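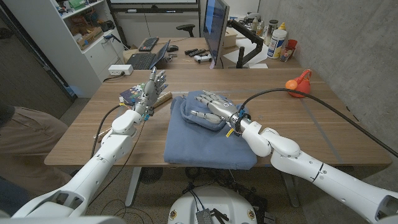 Bench table, both arms, brush and small box out.

22/10/2022

Season sim notebook, all-time hockey tournament. Entry covers the Pudberg bracket rerun and the goalie fix.

Picked up where the August notes stop. The Pudberg bracket was run back then with the old shot model, and the totals looked wrong in every series with a pre-war club in it. Hema Shetty flagged it first: too many shutouts by the older team in game one, then a collapse from game two on. I reran it today with the same seeds and the same rosters before changing anything. Same result to the goal, so the seeds are honored and the problem is in the model.

Setup for today's runs:
Engine: Stiretix, current branch, no local edits at the start.
Roster source: Kuvstead tables, skaters and goalies, regular season only.
Rules: modern overtime off, ties replayed in full.
Series played per pass: 2,780.
Seed block: 981 and up, one per series.

Cause found before lunch. Stiretix normalizes each skater against his own league average for goals per game, then multiplies back by the average of the season hosting the game. For skaters this is fine. Goalies go through the same step, but the fatigue term is applied before the multiply and not after. An old-era goalie who played every minute of a short schedule carries a fatigue value sized for that schedule. Put him in a series scaled to a high-scoring season and the value gets inflated along with everything else. Game one has no fatigue in it, hence the shutouts. From game two on he's treated as if he had played three months without a day off.

Moved the fatigue term after the multiply. One line moved, one line deleted. The deleted line was a clamp that somebody put in to hide this. I checked the history and it was me.

Pass 1, after the fix, full bracket:
Game one shutouts for pre-war teams down to the same rate as their other games.
Average goals per game in mixed-era series now sits between the two source seasons in all cases. Before, it was above the higher one in several.
No change in same-era series, as expected.
Upsets (lower seed wins series) went up slightly. I don't trust this yet.

Pass 2 was the same bracket with host season swapped, so each series is scaled to the lower seed's year. If the fix is right, the winner should rarely depend on the host season. It flipped in 25 series. I went through all of them by hand. Most went the full seven in both passes and could go either way. The ones that bother me are two sweeps that turned into losses. Both involve the same club, and that club has a backup goalie listed with almost no minutes and a perfect record in them. In the swapped pass the engine started him in three games of one series and two of the other.

So there is a second problem, a smaller one: the starter choice looks at save rate with no floor on minutes. Kuvstead doesn't publish shots against for the early seasons, so the save rate for those years is back-figured from goals allowed and a league shot estimate. A goalie with one good period gets a rate no real starter can match.

Options considered:
Minimum minutes to be eligible, as a share of team minutes. Simple. Breaks for teams that split the job evenly between three men, but there are very few of those.
Pull every rate toward the league mean by minutes played. Better in principle. Touches every goalie in the set, so every earlier bracket would need a rerun.
Hard-code starters. No.

Went with the first for now, floor at a tenth of team minutes. Left a note in the config that the second is the proper repair. Arnar Grímsdóttir argued for doing it properly right away on the grounds that we'll rerun the old brackets anyway once the Thevar division is added. Probably correct. I want the Pudberg results out before the model moves again.

Pass 3, with floor: both sweeps are sweeps again in either host season. The other flips are unchanged except one, which settled in favor of the higher seed. Upset rate dropped back a little from pass 1 but remains above the August figure. Arnar's reading is that the August figure was the odd one, given that the fatigue bug punished old-era goalies and most of the low seeds in this bracket are old-era clubs. Plausible. To test it, split upsets by era of the lower seed and compare with August. Not done today.

Special teams: looked at quickly, no change made. Penalty minutes for the early seasons are scaled by schedule length only, and the power play share of goals comes out high for them. Hema thinks the source lists minors and majors in one column before a certain year. She'll pull a few seasons from the raw tables and compare against printed box scores. Until then treat any power play number for a pre-war team as unusable. Totals are all right, since even-strength goals are reduced to match.

Output format: Hema asked for series lines with leading scorer, goalie of record for each win, and margin. Added. Ties in the scoring lead are now broken by fewer games, then by name. Previously the order depended on how the roster file was sorted, so the same player could lead in one report and vanish in the next. Old reports not regenerated.

Run time for a full pass is up a bit with the new output turned on. Writing the game logs is most of it. Switch logs off for anything that only needs series results.

Files: pass 1 through pass 3 results are in the Pudberg folder, one subfolder per pass. August results moved to a subfolder marked old. Do not mix them in the summary sheet, the column order differs.

Still open:
Upset split by lower seed's era (me)
Raw penalty tables, early seasons (Hema)
Draft of the minutes-weighted save rate, with a list of which brackets it would change (Arnar)
Thevar division rosters, several still missing trade dates. A player moved midseason counts for both clubs at full value, and two clubs in the same half of the draw share a first-line center because of it.
Check whether replayed ties add fatigue. I think they do. The rules page says they don't.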